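Home | Topics | Ask a Question | For Teachers | Games

Why is the sky dark at night?

It sounds like a question with an easy answer. The sky is dark at night because the Sun has gone down. That is true, but it leaves something out. There are other suns in the sky at night. We call them stars, and there are a great many of them. This page explains why all those stars do not light up the sky between them.

What makes the daytime sky bright

Start with the day. Sunlight looks white, but it is a mixture of all the colours of the rainbow. When it reaches the Earth it has to pass through the air. Air is made of tiny bits called molecules, and these knock some of the light off its path. The light bounces away in all directions. Scientists call this scattering.

Blue light is scattered much more than red light. So during the day, blue light comes at you from every part of the sky, and the whole sky looks blue and bright. You can't see the stars then, but they are still there. The sky in front of them is too bright for them to show.

The Moon has no air to speak of. Astronauts who stood on the Moon in full sunshine looked up and saw a black sky.

What changes at sunset

The Earth spins round once a day. In the evening, your part of the Earth is turning away from the Sun. For a while after sunset the Sun still shines on the air high above you, and the sky glows. This is called twilight. As the Earth keeps turning, the sunlit air gets further and further over the horizon, and then there is no sunlight left overhead to scatter.

In July in the north of Scotland, the Sun does not go very far below the horizon. The sky there stays a little bit light all night. In December it gets dark in the middle of the afternoon.

The harder question

Now think about the stars again. Imagine you are standing in a very big wood. If you look straight ahead, you see tree trunks. Between those trunks you see other trunks further back, and between those there are more. If the wood is big enough, there are no gaps. Every way you look, you see a tree.

People used to think that space might go on for ever, with stars scattered all through it, and that it had always been there. If that were so, the night sky should be like the wood. Whichever way you looked, you would be looking at a star. Far-off stars look fainter, but there would be more and more of them the further out you went. The whole sky would shine as brightly as the face of the Sun, all day and all night.

It doesn't, so there must be something wrong with the idea. This puzzle is named after a German astronomer called Heinrich Olbers, who wrote about it 200 years ago, although other people had thought of it before him. It is called Olbers' paradox. A paradox is a puzzle where sensible steps lead you to an answer that can't be right.

Could dust be hiding the stars?

Olbers thought that something in space was blocking the light. There really is dust between the stars, and it does hide some of them. But dust that soaks up light gets warmer. If the sky were full of starlight, the dust would in the end get so hot that it would glow as well. So dust does not solve the puzzle.

The answer

Light is the fastest thing there is, but it still takes time to get from one place to another. Light from the Sun takes just over eight minutes to reach us. Light from the next nearest star takes more than four years. Light from other galaxies can take millions or billions of years.

The universe has not been here for ever. It began nearly 14 billion years ago. That means we can only see things whose light has had time to get here. The light from anything further off is still on its way. Our wood has an edge, at least as far as our eyes are concerned, and there are not enough trees in it to fill the gaps.

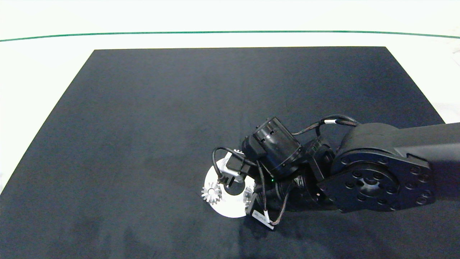

There is a second part to the answer. The universe is getting bigger, and light that travels across it gets stretched. Stretched light turns redder. If it is stretched a lot, it turns into kinds of light that our eyes can't see at all, such as infrared and microwaves. There is a faint glow of microwaves coming from every part of the sky, left over from when the universe was young and hot. If your eyes could see microwaves, the night sky would not look dark to you.

Something to try

Pick a clear night when the Moon is not up. Go outside with a grown-up, somewhere away from street lamps, and wait for 20 minutes without looking at a torch or a phone. Your eyes need that long to get used to the dark. Then look at one small patch of sky and see how many more stars there are than when you first came out.

Octavian Ardeleanu's class in Hidadthorpe did this on a Thursday evening from the school field. Most of them saw plenty of stars high up but hardly any low down towards the town. The reason is light pollution. Light from lamps and buildings shines upwards and is scattered by the air, in the same way as sunlight is during the day, only much more weakly.

Words used on this page

Galaxy: a huge group of stars held together by gravity. Ours is called the Milky Way.
Horizon: the line where the sky seems to meet the ground.
Molecule: two or more atoms joined together.
Scattering: when light is knocked off its path in many directions.
Twilight: the time when the Sun is below the horizon but the sky is still partly light.

Last updated: July

We use cookies to remember which pages you have read. You can change this in Settings. Accept | No thanks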